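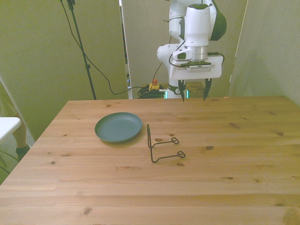
Gunnlaugur Arnardóttir reckons I should leave the fingers alone and blame the plate. Fair point, it is a shallow one with a raised rim, and rims are a pain. But I've been through that already, so bear with me, thread coming.

So, the job: pick up the plate, stand it in the wire stand. It managed that happily all through July, then it started letting go early. 13 drops in one afternoon!

First thing I did was check the finger pads. You want to do this with the fingers opened right up, or you'll never see the inside faces properly. Ours had gone shiny. A wipe with a damp cloth helped for an hour or so and then it was back to its old tricks.

Second thing was the cable. Ours loops round by the wrist, and if the loop is too tight it tugs when the wrist turns. I gave it a bit more slack and re-tied it – much smoother, but still dropping.

Then Zdislava Gajdoš asked when I'd last done the bolts at the flange. Er. Never? Two of them turned nearly a quarter with hardly any effort. I did them up in a cross pattern, a bit at a time, and ran the zero again.

The counter said 2895 cycles when I did that, so I've written it on a bit of tape. Plan is to check the bolts again after another 145 and see if they've moved.

New pads are coming from Tichý, should be 10 in the bag. I'll fit a pair even if it behaves, the old ones are past it.

Oh, and press the emergency stop before you put your hands anywhere near the fingers. Yes, even for a quick wipe. Yes, I'm talking to you, Gunnlaugur.

Pads tomorrow morning if the post turns up. Will report back!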